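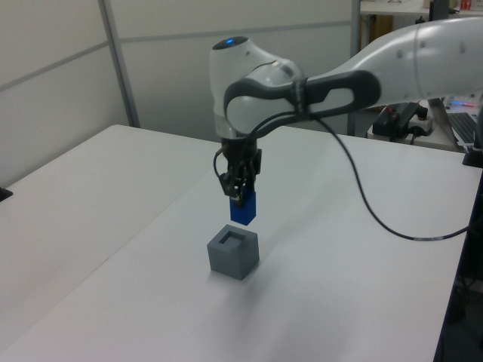
Wie oft muss der Steckwürfel kontrolliert werden? Einmal im Monat, und nach jedem Sturz sofort.

Prüfliste Steckspiel, Raum 4, April

Würfel grau, Kanten: ok. Bin mit dem Daumen rundherum, nichts Scharfes.
Öffnung oben: ok, hab sie trotzdem ausgepinselt – da sammelt sich ja immer was!
Klotz blau: ok, Ecken noch schön.
Tischplatte: Fuge bitte beobachten, ich bin mit dem Lappen hängen geblieben.
Kabel am Tischrand: offen, Clips sind bei Funeck bestellt.

Nächste Runde mach ich wieder um 13 Uhr.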